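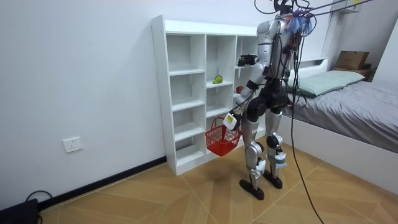 # Even backgrounds with one speedlight and a plain wall

I put off learning this for years, thinking I needed a second light and a paper roll. You don't! One flash, a blank wall and a bit of floor space will get you a clean, smooth background, and it's so much fun once you see how far you can push it.

**What you need**

- A flash you can set to manual power
- A trigger, or a long sync cord
- An umbrella or a small softbox
- A wall in white or light gray

**1. Kill the room light first.** Set the camera to ISO 100, f/5.6 and your sync speed (mine is 1/200). Take a frame with the flash off. It should come out black, or very close. If it doesn't, close the blinds or stop down a little.

**2. Pull your subject off the wall.** Start at 5 feet. This is the step people skip, and it makes the biggest difference — shadows drop down and out of the picture, and the wall texture goes soft.

**3. Put the light up high.** I like the umbrella a foot or two above head height, angled down. Start at 1/8 power and take a test shot.

**4. Choose your background tone.** This is my favorite part! Move the light *closer* to your subject, turn the power down to match, and the wall goes darker. Back it up, add power, and the wall gets brighter. The same white wall can give you anything from charcoal to pale gray without touching a paint can.

**5. Check the corners.** Look at the histogram, then zoom in on all four corners. If one side is falling off, swing the umbrella a few degrees so that its far edge points at the dark side. Small moves, then shoot again.

**A note on white balance**

Set it to Flash or a fixed 5500K and leave it there. Auto will drift between frames, and matching 42 files afterward is no way to spend an evening (ask me how I know).

**Going to pure white**

One light usually won't get you all the way there and still look good on a face. Irfan Ansari suggested a big sheet of foam board on the shadow side, angled to kick some light back at the wall, and I've used it ever since December. You may still need a small lift with the curves tool, but the edges of the hair stay nice and clean.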